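Desk staplers: questions we keep being asked

Do I need an expensive one?
Probably not. Sellwood's catalogue has 6 desk staplers, and the dearest costs four times as much as the plainest. For clipping two sheets together, I can't see what the extra money buys.

Is shiny metal a sign of quality?
It's a sign of polish. A bright finish shows off nicely under shop lights and tells you very little about the spring.
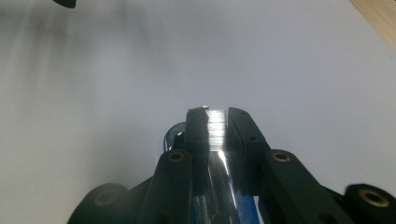
What should I look at, then?
The channel the staples sit in. Open the stapler and check that the rails are straight and the block behind the staples slides without catching. If it sticks when new, I wouldn't expect it to improve.

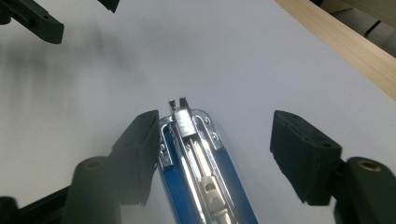
Cheap staples get blamed for most jams, and sometimes fairly. Before you buy another box, though, take the strip out and look for a bent staple left at the front. Keep your fingers clear of the tip while you do it.

Will any staples fit?
"Universal" on a box is a hopeful word. Briltell and Plilo both use it, and we still ask people to match the size printed in their stapler's instructions.

Is the box of 4000 better value?
Only if you'll use them. Most homes won't, and half-strips soon end up loose in a drawer.

Can Morais repair mine?
They'll look at heavy-duty models on a Wednesday. For an ordinary desk stapler, ask for the price first. You may not like it.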